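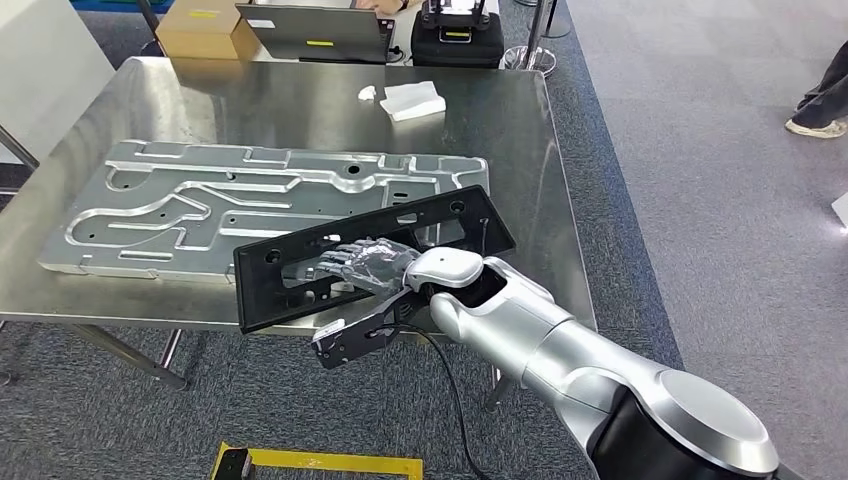 Frame in hand above the aluminium plate. The black cable under the wrist is the one to watch.

Hao frame placement set, README

14 shares · 3 comments

Hao is a set of 934 attempts at one job: pick up the black plastic frame, bring it over the machined plate and set it down square. It was recorded at the Prolton bench in Prekville, with the arm running on our own controller, Cavura. Most of the attempts are dull in the best way. The ones we're really excited to share are the 58 where the arm stopped itself, and this README is mainly about those.

We had planned to throw the stops out and publish the tidy runs. Then we started plotting them in May and couldn't stop looking! Nearly all of them have the same shape, a slow sideways pull that builds while the hand is still in free air, and it led us straight to the cable.

What went wrong

A cable hangs from the underside of the wrist and drops past the edge of the table. At the start of a run it has plenty of slack. As the arm reaches across towards the far side of the plate, and especially when the wrist rolls to level the frame, the slack goes and the cable comes to rest against the table edge. Sometimes it slides along. Sometimes it catches.

When it catches, the wrist feels a pull. Cavura has no idea that a cable exists, so it reads the pull as contact and decides the frame has touched the plate. On a mild catch it then tries to "settle" the frame by easing the hand down and across, which tightens the cable further. On a hard one the force limit trips and the arm holds position.

Of the 58 stops, 47 are cable catches. The other eleven are a mixture: the frame touching a raised edge of the plate on the way in, the fingers slipping along the inside of the window, and two we still can't explain. Those two are labelled "unknown" and we'd love somebody to have a go at them.

Nobody was hurt and nothing was broken. We still treat it as a safety fault. An arm that believes it's touching the plate when it's in mid-air will make small, confident moves in directions that a person standing nearby wouldn't expect, and the table is next to a walkway that people use.

How the stop behaves

After a force trip the arm holds for 900 ms and then, in the old version of Cavura, it tried once more by itself. That retry was our mistake. It was written for a different job, where the usual cause of a trip was a part sitting slightly askew, and it worked nicely there. With a snagged cable it simply pulled again.

The retry is now off. After a trip the arm holds until someone clears it at the laptop, and clearing it asks for a reason from a short list. It is slower, and we like it much better.

If you're replaying the old runs on a real arm, please don't switch the retry back on to match them. Replay up to the trip and end there.

What is in each run

Every attempt has its own folder, and every folder holds the same files:

head.mp4 - the head camera view
joints.csv - joint angles for the arm and hand
wrist.csv - force and twist at the wrist, after zeroing
events.txt - contact guesses, trips, clears and any operator note
label.txt - one word: placed, missed, stopped or dropped

Stopped runs have an extra file, cause.txt, which says cable, edge, slip or unknown. We wrote the causes by watching the video and reading the wrist trace together. If the two disagreed we went with the video, and put "disputed" on the second line so that you can filter those out.

The two-finger gripper under the wrist takes no part in the task. Its channel in joints.csv stays in the files so that the columns match our other sets. Skip it.

The parts

The frame is a flat black bracket with a big rectangular window and mounting holes near the corners. The hand holds it through the window with the fingers curled round the inner edge, so the frame often travels tilted and needs levelling at the end. Levelling is where the cable trouble starts, as above.

The plate is aluminium, with curved slots, recesses and small drilled holes, and an irregular outline. It rests on the steel table without clamps. In a few runs the frame nudges the plate a little, and we didn't move it back between attempts. Don't assume a fixed plate position across the set! Find it in the first video frame of each run.

The steel is very reflective. Early on our part finder was fond of the reflection of the frame and would happily report two of them. Shadows on the table can also fool a simple threshold. We've left all of this in.

What we changed afterwards

The cable now runs back along the forearm in soft clips, with a loop at the elbow. We also gave Cavura a plain check: if it feels contact while the frame is still well above the plate, it stops and says "unexpected pull" instead of guessing. Neither change is in this release. Every run here was recorded with the hanging cable and the old settings, and a second set with the new routing will follow once we've finished labelling.

Good uses, and some poor ones

We think Hao is great for training or testing a detector that tells a cable pull from real contact. A simple one that looks only at the slope of the sideways force does surprisingly well, and you can build it in an afternoon. It's also handy for checking how a placing policy copes with a part that hangs at an angle.

It's a poor guide to how often cables snag in general. The rate depends on our table height, our cable and our habit of starting from the same side. There's one plate and one frame, so please don't read the success figures as anything broader.

Known problems in the files

Some events.txt files log the trip slightly after the arm has already held. Use wrist.csv for timing.
People pass through the background of some videos, and hands turn up near the laptop. Faces have been blurred wherever we found them. Tell us if we missed one and we'll replace the file.
The word "settle" appears in older notes for both the downward and the sideways move.

Corrections to cause.txt are very welcome, particularly for the disputed runs. Send the run folder name and the time in seconds where you think the pull begins.

3 comments · 14 shares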